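Benchtops that forgive us: speaker notes
Pauline Holroyd, Irnholm kitchen evening, 25 October 2019

Hello everyone, thanks for coming out. Get the quick show of hands going first – who wiped down their bench before leaving home tonight? And who just moved things along a bit?

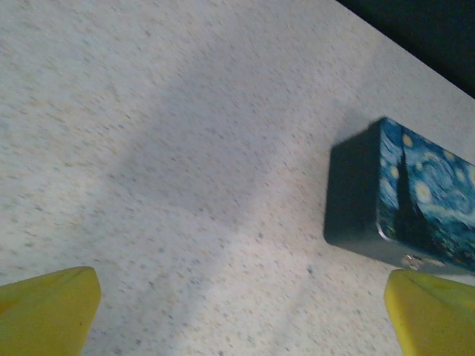 I love a speckled bench. I grew up with plain white and you saw every crumb, every tea drip, the lot. Pale with little grey and tan flecks hides so much, and it's still light enough to brighten a dim kitchen (mine faces south, so I need all the help I can get!).

The catch: you stop looking. Run your hand over it instead. Marlies taught me that and I do it every night now, palm flat, whole length, takes no time.

Tins next. Slow down here. One tin living on the bench is lovely. I had up to 48 in the house at my worst, mostly biscuit ones, most with a single button in them. Tell the Dixit Street story if we're on time.

My rule is three things out, everything else behind a door. Kettle, tin, fruit bowl. Bushra does five and her kitchen is gorgeous, so argue with me!

Pause for questions, then hand over to Parveen for pantry shelves.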